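Endwood Publishes Good-Practice Guide for Recording Hand-Held Gripper Demonstrations

Free document sets out common rules for task setup, wear checks and record keeping

GRELITZ, 27 November 2019 – Endwood, which tests and reviews automation equipment for small manufacturers and research groups, today released a good-practice guide for teams that record manipulation tasks with hand-held grippers. The guide is free to download and may be copied and adapted without permission.

The guide covers the period from setting up a task to filing the finished recording. It does not cover the safety of powered robot arms, which is dealt with in existing machinery standards, and it is not a certification scheme. Teams that follow it may say so in their own papers and product documents, provided they name the edition used.

Work on the text began in March, when Endwood and the equipment supplier Salazar compared the written procedures of groups recording everyday household tasks. Many of the procedures said how long a session should last but gave no rule for when to replace finger pads or how to log a dropped object. The draft was then tried out over 983 recorded demonstrations at the Pestik workshop in Grelitz, and sections that operators found hard to follow were rewritten.

The main requirements are as follows.

Finger pads must be inspected before every session and again after every 40 demonstrations. A pad that is torn, glazed or lifting from its backing must be replaced, and both pads on a gripper must be replaced together. Ordinary surface wear is acceptable if it is entered in the log.

Each task must have a written start state and a written end state. For drawers, lids and doors, the start state must say whether the part is open or closed. For containers, it must say what is inside and whether the contents are to be rearranged between demonstrations.

Failed attempts must be kept and labeled. A team may leave them out of a training set, but may not delete them from the original record.

Operators must take a break of at least 10 minutes in each hour of recording. The grip force needed to close a hand-held tool is small, but repeated closing tires the hand, and tired operators were found to skip steps in the written task.

Any object with clear or glossy surfaces must be marked as such in the object list. Clear plastic and polished knobs are common in kitchens and offices, and the guide asks teams to include them under at least two lighting conditions. 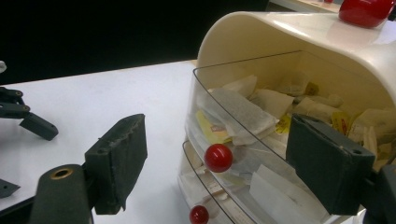
Does a team need to throw out recordings made before it adopted the guide?

Older recordings can be kept and used, as long as they are stored separately and labeled as made before adoption. The guide asks teams not to fill in missing log entries from memory.

An annex gives a blank session log and a blank object list, each designed to fit on one printed page. Both forms can be filled in by hand or kept as a spreadsheet. A second annex lists the terms used in the guide, with plain definitions of words such as "demonstration," "attempt" and "reset" that groups have so far used in different ways.

Endwood will accept comments on the first edition from any group that has used it for one full recording session. Comments should give the section number and, where possible, a copy of the log entry concerned. A revised edition will be prepared once the comments have been reviewed. Salazar will include a printed copy of the guide with its hand-held gripper kits.

About Endwood
Endwood is based in Grelitz and provides testing, procedure writing and operator training for users of automation equipment.

Press inquiries and requests for printed copies should be sent to the Endwood press office in Grelitz.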